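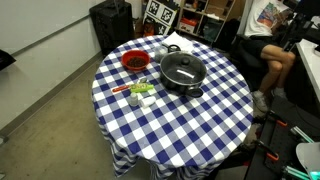
Round table, gingham cloth, lidded pot and red bowl.

Print this thread | E-mail this thread

Keeping a cloth flat on a round table

jurrego
The table is round and the cloth is blue-and-white check. It hangs well past the rim on all sides, and the overhang gathers into pleats near the floor. When a heavy pot is dragged a short distance, the cloth travels with it and the checks go out of line. I have tried a thin rubber underlay from Restico. It holds the middle and does nothing at the rim. Looking for a fix that survives daily use and a wash every Saturday.
— Jhosep Urrego

dosargate_dan
Weights. Clip-on ones, at the hem, spaced evenly. The overhang on a round table pulls in every direction at once, so the load has to be balanced or the cloth creeps toward the heavy side.

plainweave
Disagree on weights. They snag on chair arms and they come off in the wash if you forget them. The usual cause is too much drop. Cut the cloth down and hem it again. A shorter drop weighs less and pulls less.

jurrego
I would prefer to leave the hem alone. The cloth also gets used on a larger table.

plainweave
Then use felt under the whole top, cut 2 inches smaller than the table. Rubber grips the wood but cotton slides over it once there is flour or dust on it. Felt grips both.
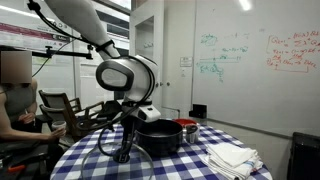 Pot with the lid off, towels to the right.

jurrego
The pot is the heaviest thing on there. The towels stay folded in a stack on the right side, and the lid goes down flat on the cloth when it comes off the pot. A lid on bare cloth is another thing that drags. I suspect the knob-up position makes it worse, as people push it aside instead of lifting it.

susuga
Put one of the towels under the pot, folded in three. It takes the heat and it spreads the load. The cloth no longer moves because the pot no longer touches it.
— Socorro Usuga

dosargate_dan
A towel will slide on the cloth the same as the pot does. You have moved the problem up one layer.

susuga
It slides less. Terry on cotton has more bite than a smooth pot base. I have done it this way for years with a Serville pan that is heavier than most.

dosargate_dan
Fine for a pan that stays put. For one that gets passed back and forth I would still want hem weights, or a cork mat.

jurrego
Ordered felt, 200 g weight. Will fit it in March when the table gets refinished. Until then the towels stay on the right and the pot stays near the center.

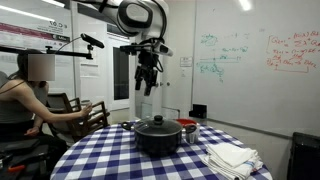

plainweave says the center is the correct place for the pot with or without felt, and that mugs and bowls should be kept close to it so the rim carries nothing. She also says to wash the felt cold or it will shrink past the 2 inches.

susuga
Cold wash, yes. And dry it flat.

Print this thread | E-mail this thread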